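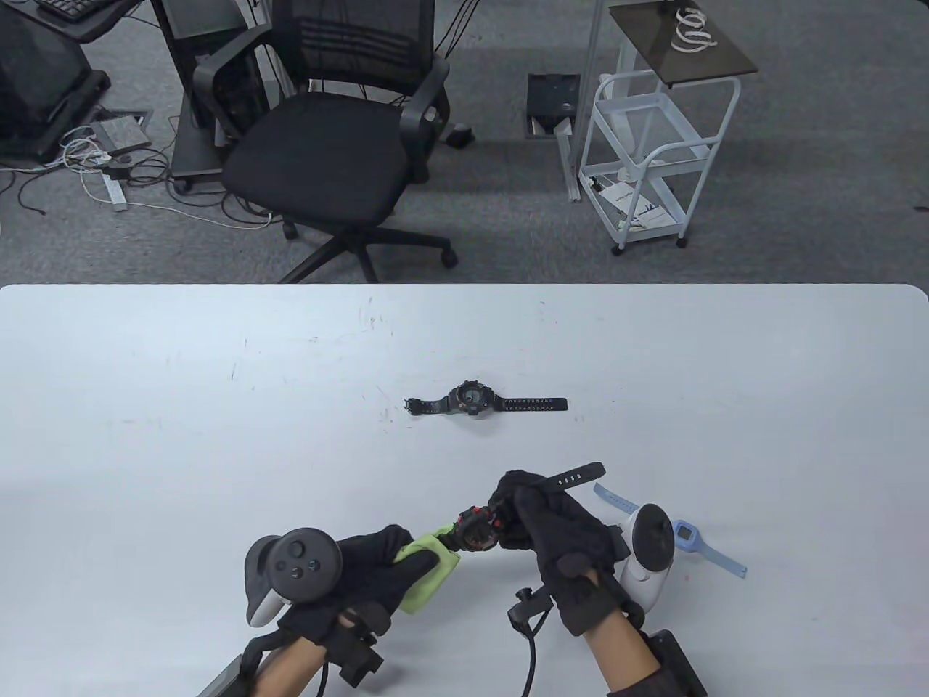 Bench table, three watches and a green cloth.

Ticket 461
Nest box monitoring, Clendska wood
Subject: Box 8 logger clock wrong, visits recorded at night
Status: Closed
Priority: Normal

Problem as reported

The logger in box 8 (blue tits, clutch complete) is showing feeding visits between 23:00 and 03:00 and almost nothing during the day. The other boxes on the Clendska side look normal. Temperature readings from box 8 seem sensible but the warmest part of the day falls in the small hours. Entrance counter is the Hiler two-beam type, logger is the Truviven standard unit, firmware as supplied. Please advise before the next download, as the summary sheet is due at the end of May.

Reply 1, support

Please send the raw file as well as the daily summary. The summary is rounded to the hour and we can't see small jumps in it. Do not reset the clock yet. If you reset it now we lose the offset and the earlier records can't be put right.

Can you also tell us:
When the battery was last changed
Whether the box was opened for the battery change or the logger was taken down
What you set the clock from

Reply 2, reporter

Raw file attached. Battery was changed in April, before laying. Logger was unclipped from the back of the box and done on the ground, box not opened. Clock set by hand from a wristwatch, using the two buttons. I have it in the field book as set at 09:10.

Reply 3, support

Thank you. The raw file has 214 entries before the battery change and all of those are in order. After the change the first entry is stamped 21:12. If your field book is right, the clock is twelve hours ahead from that point on. The Truviven unit uses the 24-hour clock but the hour rolls round quickly if the button is held down, and it is easy to go past the hour you want. The small screen doesn't show am or pm.

That would also explain the temperature. The warmest reading each day is stamped between 02:00 and 03:30. Take off twelve hours and it falls in the middle of the afternoon.

Before we correct anything, please check the clock at the box against a known time and write both down to the minute. Stand off to the side of the entrance and keep it short. If the female is sitting tight, leave it and go back later.

Reply 4, reporter

Done at 14:30. Logger showed 02:31. So twelve hours out plus a minute. Didn't touch the settings. Adults both feeding, back in within a couple of minutes of my leaving.

While I was there I noticed the counter gives two entries for some visits, a few seconds apart. Is that the same fault?

Reply 5, support

No, that is separate. The Hiler counter has an inner and an outer beam and should only write an entry when both are broken in turn. Double entries usually mean the bird is perching in the hole and leaning in and out to feed the chicks without going right inside. It gets more common as the young grow and come up to the entrance. It can also be a bit of moss across the inner beam, but then you'd see entries all night as well, and your file has clean gaps once the times are shifted.

Set the minimum gap to 200 in the counter menu. The units are tenths of a second. Anything closer together than that is then written as one visit. For the records you already have, the same filter can be run on the file.

Reply 6, support

Corrected file attached. What was changed:
All stamps after the battery change moved back twelve hours
The one minute drift left as it is, too small to matter for hourly totals
Double entries merged using the same gap
Original file kept with "raw" added to the name

First visits now come soon after dawn and the last ones before dusk, in line with the Pylypenko plot boxes for the same days.

Please reset the clock at your next routine visit and note the time of the reset in the field book. Press the hour button once per hour. Don't hold it.

Reply 7, reporter

Clock reset at 10:05, logger and watch agree. Minimum gap changed in the menu. Downloaded again this evening and the new entries line up with the corrected ones. Chicks well feathered, so no more visits to box 8 until they've gone. Happy for this to be closed.

Closed by support
Cause: clock set twelve hours ahead at battery change
Related: double entries on two-beam counters (setting changed, no fault found)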